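Posted in: Home, Kitchen odds and ends

I finally bought a mug tree. The cupboard over the sink at the Ireton house is shallow, and cups stacked two high in there have a way of coming out when the door opens. I lost two good ones in March and decided that was enough.

The tree came from Henriques, the secondhand place on Pukgate, and cost me 7 dollars. It's light wood, a round base with a tall post and pegs that angle outward. Macario Cuevas had it behind the counter with a stack of cutting boards and let me try it on the flat to see if it rocked. It didn't.

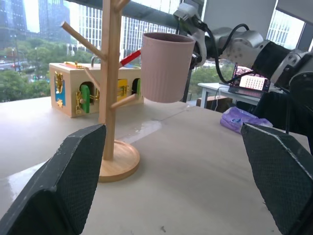
Pegs suit some cups better than others. Anything with a decent handle is fine. The small handles on my old diner cups are too tight to go over the wood, so those five stayed in the cupboard, on the bottom shelf where they can't fall far. Plastic tumblers I keep by the faucet.

I load the low pegs first, one on each side, then work up. If you start at the top with a heavy mug the whole thing wants to lean until you get something on the other side. I rubbed a little mineral oil into the wood before using it and left it for a day – the tree had been sitting dry in the shop a long time, by Macario's account.
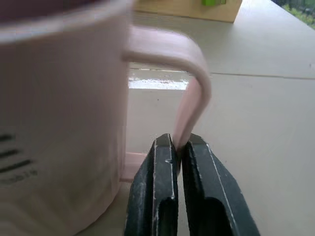 The pink mugs are the ones I reach for most. A wide handle goes over a peg without any fiddling, and it leaves room for three fingers when the coffee is hot. I'd buy more with that shape if I saw them. Flondby used to carry something close, but the last time I looked they had only the straight-sided kind in white.

Next job is the shelf the mugs came off. It needs new liner, and I have 60 inches left on the roll from doing the pantry.

Contact | Copyright, all rights reserved | Back to top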